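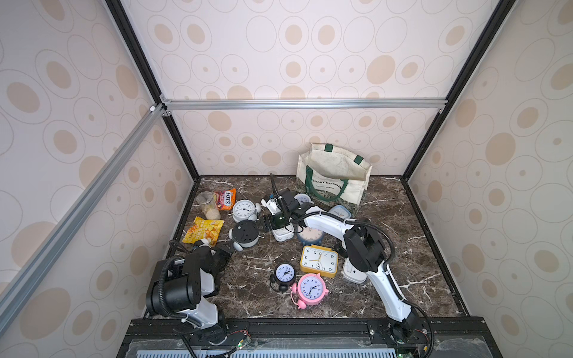 Clocks, snacks and one tote bag on the marble top.

October 1, 2020

I have been meaning to sort the alarm clocks since March. They had spread over the whole surface and mixed with the biscuits, so neither could be found when wanted. The plan was simple: test each clock, note its error over a day, and keep only the ones worth a battery.

The reference was my Isora desk timer, set by radio signal. Anything that drifted more than 29 seconds in a day went in the discard pile. A cheap quartz movement should do far better than that, so I consider the limit generous.

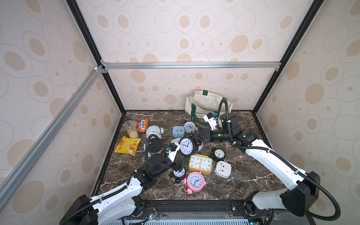 Size is a poor guide to quality. Small cases usually hold the same standard movement as large ones, and the difference is mostly air. What does vary is stability. The small black clock with the white face stands on short legs, and I prefer that to anything top-heavy on a bedside shelf. The large black one takes up more room than its job requires. My Kanadis, kept upstairs, weighs 184 grams and has never fallen over.

The tote bag is for whatever leaves the house. Food goes back to the cupboard – crumbs and battery contacts do not mix.

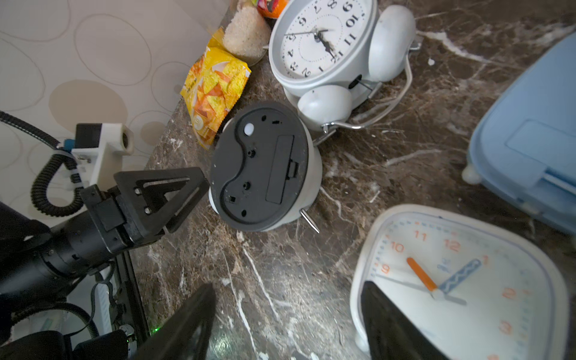 Battery covers deserve more attention than dials. A weak latch lets the cell shift, the contact breaks, and the clock gets blamed for losing time. On the white twin-bell model the compartment has a latch tab on its right side, with a small round knob near the top of the back panel. I press the cover before opening it, and if it moves, a strip of folded paper inside normally cures it.

Contacts get a wipe with a dry cotton bud, then a fresh cell. The results go in a spreadsheet, now at 236 rows, which also covers the kitchen timers.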